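Category: Household storage | Kitchen | Stubs needing sources

Clear food pouch

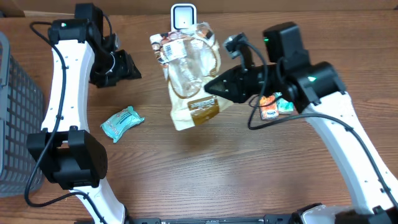 Overview

A clear food pouch is a small see-through plastic bag used to hold food, dry or moist, in shops and at home. Also called a clear bag, see-through pouch, snack pouch (US, mostly for the small ones). Not the same as a retort pouch, which is foil-lined and cooked in a pressure vessel after filling. Usually sold flat, in packs, or comes into the house already full and gets kept afterward.

The article deals with the pouch as a household item: sorting, storing, emptying, reuse. For the making of plastic film see separate entry.

Types

Pillow pouch. One seam up the back, one across each end. No flat bottom, lies on its side. Common for pasta, candy, frozen peas. Torn open at the top as a rule and hard to close again without a clip.

Three-side seal. Two sheets joined on three edges, filled, then joined on the fourth. Flat. Good for sliced cheese, spice refills, small amounts of dried fruit.

Stand-up pouch. A folded piece in the bottom opens out when filled, so the pouch stands by itself. Falls over when half empty. Often has a press-close strip.

Zip pouch. Any of the above with a press-close strip. The strip wears out before the film does, most often at the corners, where crumbs get in.

Vacuum pouch. Thicker, sometimes with a ribbed inner face so air can be drawn out by a home machine. Can't be pulled tight again once cut too short.

Materials

Mostly polyethylene or polypropylene, or layers of different plastics pressed together. Polypropylene is clearer and makes more noise when handled. Polyethylene is softer and a little cloudy. Layered film keeps air out better but most town programs will not take it for recycling.

Thickness is given in mils in the US, a mil being one thousandth of an inch. Thin produce bags are under 1 mil, freezer pouches are well over 2. Packs sold without a number on them are usualy the thin kind.

Creasing. Stiff film takes a crease and keeps it. Creases do not mean a leak, but a pouch folded sharply in the same place many times can get pinholes along the line. Test: fill with water, close, hold over the sink.

Sizes and amounts

No fixed standard. Household brands each have their own names for small, medium, large, and these do not match up. The Stikska range, sold through kitchen shops, comes in 385 ml, 550 ml and 800 ml, filled to the line below the strip. Rurkard sells by flat width instead, in packs of 10, which makes the two hard to compare on the shelf.

Rule of thumb for dry goods: leave the top quarter empty. Overfilled zip pouches open in the cupboard.

Storage at home

Full pouches are awkward to stack. They slide. The usual answers:

- Basket or bin. Pouches stand on edge in a row, labels forward. Plastic baskets with openings in the sides let the contents be seen and can be rinsed out.
- Drawer. Works for flat pouches only. Laid overlapping like roof tiles, so each top edge shows.
- Rail and clips. Pouches hang from a rod under a shelf. Fine for light things (herbs, tea, nuts), not for rice or sugar.
- Box within freezer. Freeze flat on a tray first, then file upright.

The Sendosus rack, a wire stand with slots, is made for the job, but a letter rack from a desk does the same.

Empty pouches kept for reuse are best dried fully and rolled, not crumpled. A crumpled bag takes up more room and is hard to check for holes.

Sorting a pile

Common method, used when clearing a pantry or unpacking groceries. Clear a table first. Everything out of the basket, onto the table. Then by contents, opened and unopened apart. Pick pouches up by the top seam; the body shifts when grabbed in the middle and a weak seam can split. Flatten out the film to read the date, which is often printed across a fold. Unopened goes to the back of the basket, opened to the front.

Loose pouches with no label are a problem. Flour, powdered sugar and cornstarch look alike through film. A strip of masking tape with the name and month (April is enough, no need for the day) stops most mix-ups.

Cleaning and reuse

Wash by hand in warm soapy water, inside out if the shape allows. Stand over a glass or a bottle to dry. Dishwashers are too hot for thin film and the pouch tends to end up around the spray arm. Pouches that held raw meat or fish are thrown out. Same for anything that held mold. Pouches that held oily food keep the smell and are better used for screws, buttons, crayons and so on.

Don't microwave unless the pack says so. Thin film softens and can stick to the food.

Disposal

Single-layer polyethylene can go in store drop-off bins in many parts of the US, clean and dry. Layered film goes in the trash. Zip strips are normally the same plastic as the bag, sliders are often not, cut them off. Curbside bins as a rule do not accept film of any sort, it wraps around the sorting machinery.

Use outside the kitchen

Travel, for small bottles. Craft supplies, seeds, spare keys. The Ruiz-Ortega household guide lists pouches under both "food" and "workshop", with the advice never to move one back from the second to the first.

See also

Bread bag
Bag clip
Freezer labeling
Pantry basket
Retort pouch

Notes

Mil should not be confused with millimeter or mililiter, both of which also turn up on pouch packs.
Sizes given above are from the pack, not measured.

Contact the editors | Copyright and reuse terms | Back to top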